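Notebook, open day, January, demo bench 2 (tabletop pick) 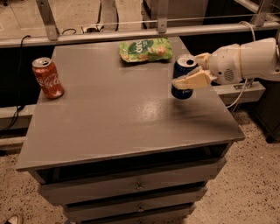 Dark blue can in the gripper, red Coca-Cola can and green snack bag still on the dresser top.

Set up from 8 in the morning. Doors at 10. Mirjam ran the bench, I did the talking and kept notes, Normand took the late slot so we could both eat. Gaétan was on the front desk and sent people through in small groups, which worked much better than last time when they all came at once.

Task list was the short one: pick a can, lift, hold, set down, let a visitor choose the next object. We left out the drawers. The knobs are small and the drawer routine still needs someone standing over it, and I didn't want to be doing that and answering questions.

Speed was at the low setting all day. Two people from Lachance asked if it could go faster. It can, but with kids leaning over the rail I said no and moved on. Lachance want a follow-up call about shelf restocking. Chantal has their contact.

Problems, in order:

First hour, glare on the tabletop. The overhead light lands right on the gray paint and the can detector kept dropping the object when it sat in the bright patch. Moved the pick spots toward the back and it settled. Should put a matte coat on that top before the next visit. Réjean says there is leftover matte gray in the paint cupboard, check it hasn't dried out.

Snack bag. Good for showing that soft things are hard, bad for keeping a line moving. The fingers slide over it when it lies flat. If you pinch up a ridge in the middle first, it grabs. Mirjam did that by hand between runs and told people she was doing it. I'd keep it in the demo but only on request.

Before lunch the Pasta build threw a wrist timeout and the arm stopped in the air with a can in it. Mirjam released by hand, restarted, back up in a few minutes. Log saved under the demo folder. Same message we saw on the Lalus arm in the fall, so probably not the hardware on this one. Normand to compare the two logs.

Cable on top of the forearm needs a better route. When the arm reaches all the way across to the left side of the table the slack goes and it starts to pull. We stayed on the right half for most of the afternoon on account of that. Two more clips and a longer lead should do it.

Grip force: left at the value from practice. One can got a dent on the second run, swapped it out, brought the close width up a bit and had no more dents. Write the new width into the config, at the moment it is only on the sticky note on Mirjam's monitor.

Questions people asked, for the handout:
- Does it know what a can is, or only where it is?
- What happens if I move it while it's reaching? (We showed this a few times. It stops and looks again. People liked this more than the pick.)
- Can it open the can? No.
- How much does it cost? I gave the usual answer and pointed them to Chantal.
- Is somebody driving it? Came up a lot. Put this one first on the handout.

Gaétan's count at the door was about 300 for the day. We had printed 1,000 handouts and brought home 700, so that more or less agrees.

Atex came by near the end, three of them, and stayed through four runs. They wanted to see a hand-over to a person. I said we don't do that with visitors. They asked to come back on a quiet day and see it in the lab, fine by me if Réjean agrees.

To do:
- matte coat on the dresser top (Réjean)
- forearm cable, clips and longer lead (me)
- close width into config (Mirjam)
- compare timeout logs (Normand)
- call Lachance, answer Atex (Chantal)
- new cans, the ones we have are getting scratched

Packed up by 5. Arm parked and powered down, key back in the box.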